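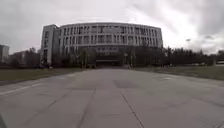 From: Brock Simard
To: Peltley walkers list
Date: 1st December
Subject: Re: Saturday meetup spot

Hi all,

Thanks for getting this going, I was starting to think we'd let the whole winter slide by! Answering the questions in the order they came.

> Are we still meeting at the plaza, or did we switch to the bus
> stop after all that fuss in July? And is it paved the whole way?
> My knee is not up to wet grass. Also I can never tell which
> building people mean when they say "the round one."

Still the plaza. The bus stop was a one-time thing (and a mistake, sorry, mine). The round one is the big pale gray building with the curved front, and if you're standing out on the slabs looking straight at it you are in the right place. The front bows out toward you and it's all rows of windows with light concrete between them. I know some of you call it the Mosoti building and some of you call it Vitolness, which is where half the confusion comes from. Same building!

As for the knee, you'll be fine. It's big concrete slabs all the way up the middle and the grass is off to the sides, so you never have to set foot on it. The lawn looked pretty sad last time I was by anyway, kind of brownish olive, and thin on the left side. I do keep an eye on the seams between the slabs, but I trip over everything, so take that for what it's worth.

Let's gather out in the open part and not up against the doors. Last time we had 23 people bunched up by the entrance and a delivery guy trying to get a cart through us, and I don't want to do that to him twice. I'll have the orange hat on. We'll leave at 20 past nine, and if you miss us just head for the Pledameo cafe, we'll be there by eleven or so.

My step counter says it's 2,773 steps from the plaza to the cafe if you go the short way. I have short legs, so yours may come out lower.

Can somebody else bring the thermos this time? Mine leaks.

Brock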